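I got to Pernstead a little before ten and the line for the open studios was already down the ramp. It's an old mill, 13 artists over 5 floors, and the elevator was taken up with somebody's plaster horse, so up we all went on foot!

I started at the top, with Blagoje Georgiou, the one I really came for. He makes those tall folded drawings, ink on wrapping paper, hung so close together that you have to turn sideways to get between them. I'd only seen them in the Abera catalog, where they look stiff and a bit gloomy. Up close they're funny. There are little jokes in the creases, bits of shopping lists, a dog that keeps turning up in the wrong place. He was eating a sandwich and let me open a couple of the loose ones on the floor. I asked which way up the big one goes and he said he changes it every month or so (then he asked me which way I'd have it, and I picked wrong, judging by his face).

Two floors down, Gerrit Mkhize had the room with the good windows. He used to paint, gave it up, and now he casts door handles from houses that are being torn down. There were 245 of them on the wall when I visited, each with a street name penciled next to it. I found one from a street I used to live on and stood there far too long, blocking the doorway, sorry everyone. He's showing part of the series at Rirness in the fall and I'd love to see it with more space, though I did like the crush.

The rest was mixed. I didn't get much out of the sound piece on the second floor, mostly because the café is right underneath and all I heard was cups. The Protico print room was great, and I came away with 2 small woodcuts and ink on my sleeve. Lots of people were just chatting on the stairs, which might have been the best part of the day.

If you go next July, bring cash for the prints and wear flat shoes. Start at the top before your legs give out, and do ask Blagoje about the dog, because I forgot to.

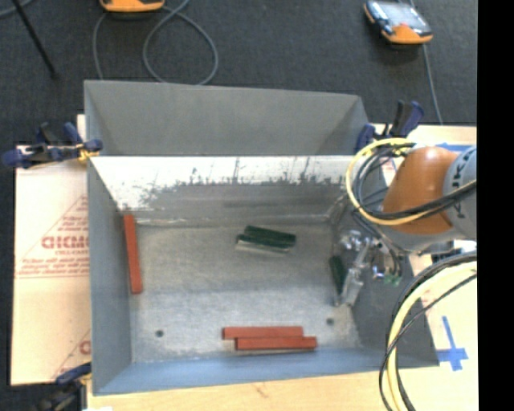 Gray metal bin, scuffs and scratches on the inside.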